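Plalalon Two-Finger Kit: Desk and Kitchen Chores Tested

Posted Tuesday, January 10, 2023

The Plalalon is sold as a complete pick-and-place package for people who want a small arm to do light work at home or on a packing bench. The kit comprises a parallel gripper with replaceable pads, a wrist camera, a controller and a license for the Katier skill software. It lists at $2,000 without the arm. We mounted it on the shop's existing six-axis arm and ran it from October onward.

Setup

Mechanical installation took an afternoon. The flange adapter fits the common bolt pattern and the cable run is long enough for a full-size bench arm. The Katier software needed two updates before it would recognize the camera. Calibration is done with a printed target and is well documented, apart from the section on hand-eye offset, which refers to a menu that no longer exists.

What it was asked to do

We stayed away from the demo tasks. The test list was clearing a desk, moving containers from a counter to a shelf, sorting small parts into bins, wiping a flat surface and opening screw caps. Each task was run in a room set up for people, with ordinary furniture and ordinary lighting.

Results

Sorting was the best of the group. With parts of similar size on a matte tray, the kit ran unattended for hours and dropped very little. A Quispe suction head is still faster on flat parts and costs less, so a shop that handles only cartons has no reason to buy fingers.

Wiping was acceptable on a bare surface. The software has no force control worth the name – it follows a height map – and a warped tabletop leaves streaks.

Caps were a failure. The wrist can turn far enough, but one gripper cannot hold the bottle and turn the cap at the same time. The optional bench clamp solves this and adds a manual step, at which point a person may as well open the bottle.

Desk clearing is the task most buyers will care about, and it is uneven. Upright bottles are easy. The approach is simple, the sides are close to parallel and the pads have enough compliance to forgive a small centering error.
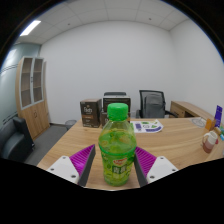

Open jaws on either side of a green bottle, before contact. The mug at right is the harder object.

Mugs depend on where the handle points. Paper lying flat was never picked up on the first try.

Speed is the other limit. Clearing 7 items took long enough that we stopped watching.

Wear

The pads held up. The Kustham replacement set fits with three screws per side and grips slightly better on smooth plastic.

Verdict

Good hardware, adequate software. For repetitive bench sorting it earns its price. For household chores, wait for a later version.

Rating: 3 out of 5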